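Best hand-held gripper for picking soft fruit?

Posted by limebucket

I'm trying to choose between two hand-held grippers for recording pick-and-place runs, and I'm stuck. One is quoted at 899 and the other, from Unico, at 1472. My test is fruit, all mixed sizes, from little tomatoes up to melons. Small stuff I can pinch fine, but I keep squeezing too hard. Do the pads matter more than the linkage? 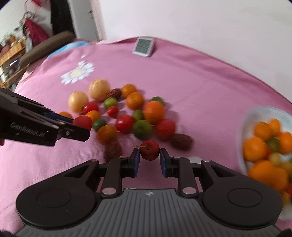

I also want to run two at once, left hand and right hand, and I worry they'll bump when both go for the same pile. Has anybody done this at home on a bed or a table?

Nafula Mussa

Pads, pads, pads! I ran a Casov pair all December and swapping to a softer pad fixed most of my bruised tomatoes (the linkage was fine all along). For two hands, give each one its own side of the pile and practice slowly first. Cables are the other headache, so route yours away from your wrist before you start.

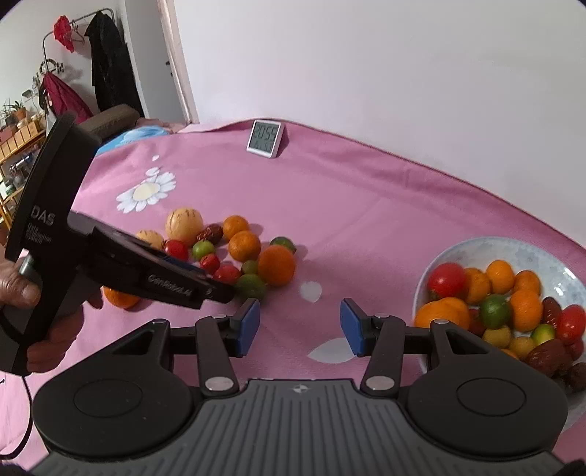
Two grippers, fruit pile and bowl, clock reading 20:55

I'd also do the big round things last, when your hands know the timing. Took me 6 evenings to stop rushing!

gourlay_fan

just get the cheaper one. mine was 1103 with shipping and I still use it every week

Nakero Dan

Depends on your largest item. Measure it, then check the opening between the pads with the jaws all the way out, and leave some room on both sides. 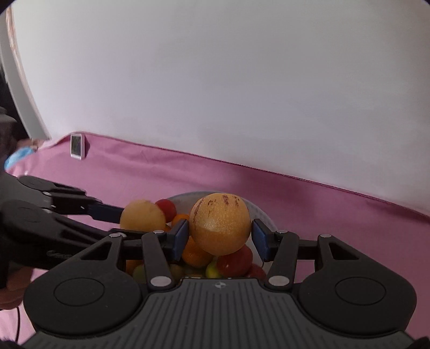

Can I mix two different brands in one recording setup?

You can, but calibrate each one separately and keep the logs apart, or the jaw widths won't match up later.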